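Soft Goods and Carrying, Unit 5: Loading, emptying and laying down a fabric backpack
Course notes, Omley evening programme
Notes by Raphaël Lebrun

5.1 Scope

Unit 4 dealt with rigid containers: boxes, drawers, cases with a fixed lid. The walls of those containers hold their shape whether or not anything is inside. A fabric backpack has no such walls. Its outline at any moment depends on the load, on how it was put down and on where the straps have gone. Most of the working rules in this unit follow from that.

The terms used are the ones in the Terkinent glossary. "Back panel" means the side that lies against the wearer. "Front panel" means the side facing away. "Mouth" means the opening of the main compartment, however it is closed. "Tail" means the free length of strap below the adjuster.

5.2 Laying the bag down

A bag can be stood up, hung or laid flat. For sorting, lay it flat, back panel down. A standing bag of soft fabric leans as soon as the load drops below the halfway line, and small items then collect in the lower corner on the leaning side.

Place the bag to one side of the table, not in the middle. The clear part of the table is the sorting area. Left or right is a matter of the sorter's hand: a right-handed person normally puts the bag on the left and works across to the right. Keep to one arrangement for the whole session.

The straps need separate attention. A shoulder strap under load lies along the back panel. Once the load is taken off it goes slack and usually ends up beside or below the bag as a loop. A loop on the table is acceptable if it stays near the bag. A loop hanging over the edge is not, as it will be caught by a sleeve or a chair back and the bag will follow.

5.3 Order of emptying

Empty the outer pockets first, then the main compartment from the mouth downwards. Put each item down once. Items are grouped by where they will go next, which may have nothing to do with which pocket they came from. In the Pridcombe exercise (handout 3) the list has 19 items and four destinations; several students grouped by size and had to sort a second time.

Pens, keys and other narrow items should be dealt with last and kept together. They are the ones most often lost in the folds of the bag.

5.4 The bag as a surface

An empty or part-empty bag is often used as a place to put things. It is a poor one. The fabric is creased, the creases change whenever the bag is touched, and an item lying across a fold is supported at two or three points only.

Cylindrical items are the usual case. On a bare table a marker pen rolls until something stops it. On crumpled fabric it generally stays where it is put, held by the folds, and for this reason people tend to regard the bag as the safer of the two. The difficulty comes at the next step, when the bag is lifted and the pen is not. 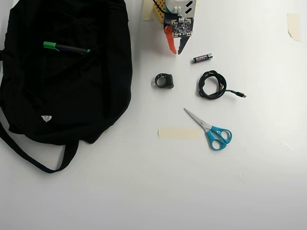

The rule for this course is therefore that anything resting on the bag is counted as unsorted. It goes either into the bag or into a group on the table before the bag is moved. Check the upper face of the bag by eye first, then pass a flat hand over it. Dark items on dark fabric are missed by eye more often than students expect, and a coloured cap may be the only part that shows.

Capped items are picked up by the barrel, not by the cap.

5.5 Refilling

Fill from the base. Flat and heavy items go against the back panel, soft items towards the front. Shake the bag once at half load and once before closing. If the fabric still creases deeply across the front panel after closing, the bag is underfilled or the load has dropped; open it and move the soft items down.

Tuck the tails in last. The Ortuño method of rolling them is covered in Unit 6 and need not be used yet.

5.6 Before next session

Read pages 62 and 63 of the reader. Bring a fabric backpack of your own, loaded as you would normally carry it, and do not tidy it beforehand. The November group should also bring handout 3, completed in pencil.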